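## 3. Collecting the Garment Demonstrations

All garment examples were gathered in homes with the hand-held gripper, and the people collecting them used whatever clothes and surfaces were already there.

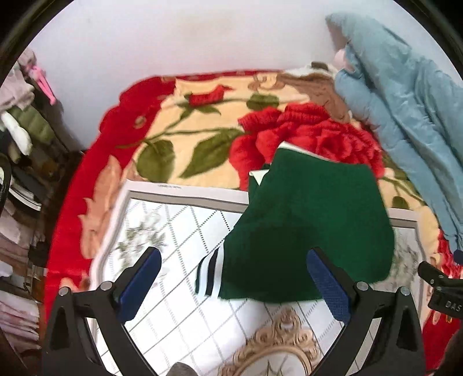 **Figure 2.** A collection session on a bed. The green knitted garment lies between the two blue finger pads, over a white patterned board.

One reviewer of an earlier draft, Prins, asked why we did not record in a lab with a bare table, where the cloth would be easier to separate from what lies under it. We tried that first. A policy trained only on the lab examples did well on the lab table and poorly on beds, where a printed blanket can be as busy as the garment on top of it. We kept the lab set for testing and moved all later collection into homes.

### 3.1 Task and instructions

Each example covers one attempt to pick up a single garment, move it to a folding surface, and let go. Collectors were told to start with the gripper open and the garment in view, to close the fingers once, and to hold still for 2 seconds after the release. They were not told where to grip. Cuffs, hems and collars are easy places for a person to choose, and we wanted to see how often they would be chosen without being asked for.

We gave no rules about tidying. Other clothes could stay on the bed or on nearby shelves, as in Figure 2. The only setup rule was that the garment to be picked up should not be tangled with another one. Before each attempt the collector dropped it from waist height so that it landed in a new shape.

### 3.2 Amount and spread of data

We collected 2000 attempts in 16 homes, all of them in the towns of Wastow and Clorkberg. Every home supplied at least 10 different garments. Knitted tops and pants make up the largest share, followed by T-shirts, towels and children's clothes. Thick quilted items were allowed but are rare among the picked garments, mostly because collectors found them tiring to lift with one hand.

The homes differ a good deal in light. Some sessions were recorded next to a window and some under a single ceiling lamp. We did not correct for this beyond the usual changes to brightness and color during training.

### 3.3 Labels and checking

Each attempt was marked by the collector as a success, a slip or a miss. A slip means that the fingers closed on cloth but the garment fell before it reached the folding surface. A second person then watched the recording and marked it again without seeing the first label. Where the two labels disagreed, the attempt was left out of training and kept in a separate folder.

Most disagreements came from garments that were dragged instead of lifted. Our first instructions did not say how to treat these. We added a line in January stating that a dragged garment counts as a slip, and the earlier sessions were marked again under that rule.

Slips were kept in the training set. The Wevness training code reads the label along with the motion, so a failed grip can still be used to learn where cloth is likely to slide out of the pads. Misses were used only to train the part of the model that judges distance to the cloth.

### 3.4 Known gaps

Beds are common in this set and floors are nearly absent. Very thin fabrics are also rare, and the results for them in Section 5 should be read with that in mind. We also have no attempts made with the left hand, although two collectors asked to use it.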